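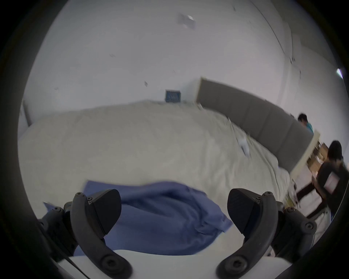 Cremilda Bragança objects that a rule written after the fact is only a diary. She has heard too many firms call their notes a standard, and she says so before the coffee arrives.

February
By the Urban staff

Bragança reviews handling procedures for companies that teach robots to do housework. The latest on her desk comes from Torora, which wants its 13 pages on bedding and clothing adopted as good practice by its partners, Prescombe among them.

I asked what was wrong with them. "Page four says an operator must grip fabric 'naturally,'" she said. "Naturally for whom? I fold a shirt one way and my sister folds it another. You can't check a word like that."

The target is 3000 accepted recordings, with 90 percent passing review. She doesn't trust the pass mark. "The people who made the recordings also grade them. I'd pass 90 percent of my own cooking."

She does like one rule: a dropped item stays in the record. Vumik, which supplies the review software, wanted drops trimmed out. "Then you've taught a machine that cloth never slips – good luck with that in a real bedroom."

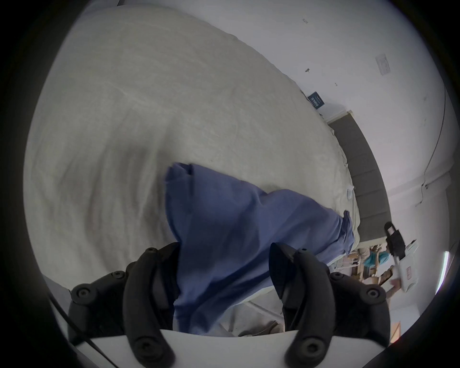 Who should decide whether a recording is good enough? Someone outside the company, she said, with the power to throw it out and no bonus riding on the total.

Torora told her that outside review would cost too much. Her answer was to sample 70 recordings and publish every rejection, with the reason next to it. The company is thinking it over. I asked if she expected a yes.

"I expect a new version of page four," she said. "It will say 'naturally and with care.'"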